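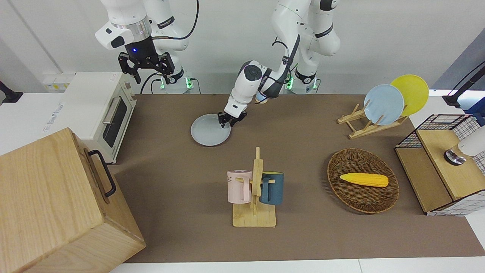

Los dos brazos de Nislow, con el plato azul grisáceo.

Nislow llegó al comedor de Ceken en noviembre, en 21 cajas, y yo firmé el albarán sin quitarme el delantal. Llevaba media vida fregando y recogiendo para los turnos de la fábrica y, lo confieso, esperaba aquello como una niña espera a los Reyes. ¡Dos brazos blancos! Mi compañera de la plancha decía que venían a quitarnos el sitio. Yo decía que, de momento, a ver si sabían coger un plato.

No sabían. La primera semana les montaron en el cuarto del fondo una cocina pequeña para practicar, con su horno blanco, su escurridor de madera, sus tazas colgadas y hasta una mazorca de juguete en una cesta de mimbre. La ingeniera de Bumine me sentó delante y me preguntó cómo cogía yo un plato llano que está sobre la mesa. Me quedé en blanco. Lo cogí. Me pidió que lo cogiera otra vez, más despacio, y entonces vi mis dedos, el modo en que buscaban el borde de atrás y lo levantaban un pelín antes de cerrar la mano. ¡Treinta años haciendo eso y no lo había visto!

Así empezó mi trabajo nuevo. Por la mañana comedor, por la tarde cuarto del fondo. Yo corregía y ella apuntaba. «Más bajo.» «Ahí aprieta demasiado.» «Ese pobre brazo va a la taza como si le debiera dinero.» Apuntaba también eso, creo. El programa, que se llamaba Rizvi, guardaba cada intento con un número, y un martes llegamos al 3,540, que fue un desastre precioso: el plato subió, giró en el aire con toda elegancia y acabó en el suelo. Aplaudimos igual.

En diciembre Nislow salió al comedor. Se puso al final de la cinta, donde antes estábamos dos personas con las muñecas vendadas, y en su primer turno colocó 136 platos. Yo sola hacía más, que conste. Pero a las cuatro no me dolían las manos, y me fui a casa andando, y abrí un tarro de pepinillos que llevaba meses esperando a alguien con fuerza.

No todo fue fiesta. La cinta quedó muy callada. Antes se hablaba por encima del ruido de la loza, de los hijos, de la hipoteca, y ahora la del otro lado estaba en almacén, contenta con su horario, pero en almacén. La echaba de menos. Nos inventamos el café de las once y media, las dos, al lado de las cámaras, y allí le contaba las novedades. Que ya distingue la taza rosa. Que hoy ha dejado un plato de pie a la primera y me he puesto a dar saltos yo sola.

—Hablas de él como de un sobrino —me dijo.

—Pues tendrías que verlo con los cuencos.

Con los cuencos era malísimo. Aquella tarde volví al cuarto del fondo con una pila de ellos apoyada en la cadera, saludé a la ingeniera y puse el primero boca abajo, a ver qué hacía.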